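Workshop news: the little arm on the back bench

Those of you who come in during the evening will have heard the clicking by now, and a few of you have been kind enough to ask about it before asking me to stop. It's an arm. It has six joints, it stands a bit taller than a desk lamp, and it is the reason the drawer of small hex keys has been in such a state since February. I promised Hidayah Pangaribuan I would write something for the newsletter once it could do one useful thing, and I think we are close enough to that point that I can stop putting her off.

The arm started life as a kit called the Pillik, which I bought secondhand from a man in Arnberg who had built the shoulder and the base and then moved house. The printed parts were in good order. The wiring was another matter, and I ended up pulling all of it out and starting over with proper crimped connectors, which took most of a month of evenings and used up a good deal of the club's heat shrink (I have replaced it, and added a bag of the thin stuff that always runs out first). If you have never crimped forty small connectors in a row, I can recommend doing it with the radio on and a cup of tea well out of reach.

The job I have in mind for it is a humble one. I want it to tidy a desk. My sister does nails and makeup in a rented room in Diltham, and between one client and the next she puts the same few small things back in the same few places, all day long. She said once, more or less as a joke, that a machine ought to do it, and I have been thinking about it ever since. So the test objects are the kind of thing she has on her desk: small bottles, cotton pads, tissues, thin upright holders with something sticking out of the top.

Before the arm can learn any of this, it needs to see how a person does it. I wear a small camera on a headband, sit down, and move things from one side to the other at an ordinary pace, over and over, and the recordings get cut up into short clips with one action in each.

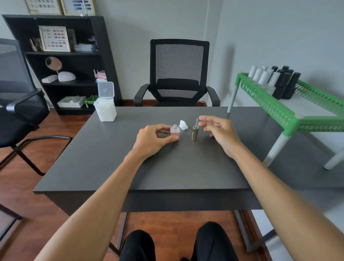

The counter on the program says 3882 clips at the time of writing, of which I have thrown out 416 for one reason or another. Mostly it was my own fault. I scratch my nose a lot more than I knew, and there is a whole evening's worth in which I kept looking up at the door. The rest are good, and I have learned to keep my head still and let my hands do the work, which makes me sit like somebody at a piano exam.

Training runs overnight on the old computer under the stairs. I tried it first with 3000 clips and the arm was very sure of itself and usually wrong by the width of a thumb, always to the left. That turned out to be a loose screw in the wrist — two turns with one of those hex keys and it was a different animal. It will now pick up a small bottle and set it down again upright more often than it drops it. Tissues are still beyond it. It pinches at them very politely and comes away with nothing, and I suspect the fingertips are too smooth. Ismail silicone pads have been suggested to me, and I have a set on order, but if anyone has a scrap of thin rubber sheet going spare I would love to try that in the meantime.

Two requests while I have your attention. Please don't unplug the gray power supply at the end of the bench, even if it looks as though nothing is happening, as the arm goes limp without power and the elbow comes down hard. I have put tape on the plug. And if you find any very small black washers on the floor, they are mine, and there is a jam jar for them next to the vise.

Hidayah has asked whether members could have a turn at recording, and the answer is yes, gladly. All the clips so far show one pair of hands, mine, and I would like to know how the arm gets on with someone who holds a bottle differently. Left-handed people especially, please come and find me! It takes half an hour or so, the headband is adjustable, and I will bring biscuits. I am usually in from seven in the evening until they turn the heating off. The next thing on my list is the gripper, which needs a stronger spring, and after that a cover for the shoulder so that it stops eating sleeves.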